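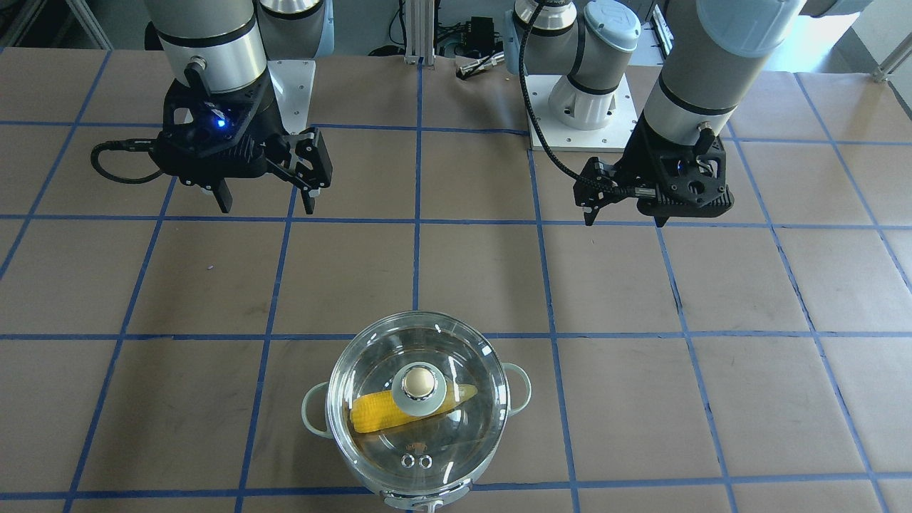 **Why does a robot need looking after if it never gets tired?**

A robot is made of parts that rub, bend and shake every time it moves. Screws work loose, cables wear thin, and the fingers get dirty. Someone has to check these things and fix them.

## Who does the checking?

At the Stivgate workshop it is Glória Cardoso. She is a technician, and she looks after a pair of robot arms that share one table. The arms practice kitchen jobs, such as taking the lid off a pot and lifting out a piece of food. Glória starts at 8 in the morning, before the arms are switched on.

## First, the power goes off

A robot arm is strong and it can't feel sorry for you if it bumps your hand. Before Glória touches anything, she presses the big stop button and turns off the main switch. Then she hangs a tag on the switch with her name on it. The tag means "I am working here, don't turn this on." Only Glória may take it off.

## The base

An arm that reaches a long way out pulls hard on whatever is holding it up. You can feel this yourself. Hold a heavy book close to your chest, then hold it with your arm straight out. The book weighs the same, but your shoulder has to work much harder.

In the picture, the arm on the right stands on a square white plate with bolts at its corners. Bolts like those need to stay tight. If a base moves even a tiny bit, the far end of the arm moves a lot more, and the gripper will miss what it is reaching for.

## The cables

A gripper needs electricity to open and close. It also has to send messages back to the computer. One of the cables in the picture is coiled, like a spring. A coiled cable can stretch out and shrink back as the arm moves. The other arm has a braided cable that runs down along it.

Glória slides her fingers along each cable and feels for cuts, flat spots and sharp bends. She also looks at the plugs. A cable needs some slack where the arm bends – too little and it pulls, too much and it catches on things.

## The fingers

These grippers have two fingers each. The fingers come together to hold something and move apart to let it go. Grease or crumbs can make them slip, so Glória wipes them with a damp cloth and dries them.

The workshop's maintenance book is written by a company called Orkeck. It says to check the finger screws after every 1,000 grips. At 2,000 grips the finger pads are changed for new ones. The computer keeps the score. One day in March it showed 1,715 for the left arm, so there were 285 grips to go before new pads.

## Teaching the arm where the table is

After a repair, the arm may be a little bit off. It thinks its fingers are in one spot when they are really next to it. Putting this right is called **calibration** (say: kal-uh-BRAY-shun).

The blue tape on the brown paper makes big boxes. Glória picks a corner where two lines cross and tells the arm to go there slowly. If the fingertips stop to one side of the corner, she measures the gap and types it into the computer. Then she tries another corner, farther away. When the tape starts to peel she puts down a new piece in exactly the same place.

## Switching on again

Glória picks up her tools, takes off her tag and steps back from the table. The first moves are always slow, with her hand near the stop button. She listens, too. A grinding or clicking sound means the power goes off again and she goes back to looking.

## Words to know

**Gripper** – the part at the end of a robot arm that holds things.

**Joint** – a place where the arm can bend or turn, like your elbow.

**Slack** – a bit of extra length in a cable or rope.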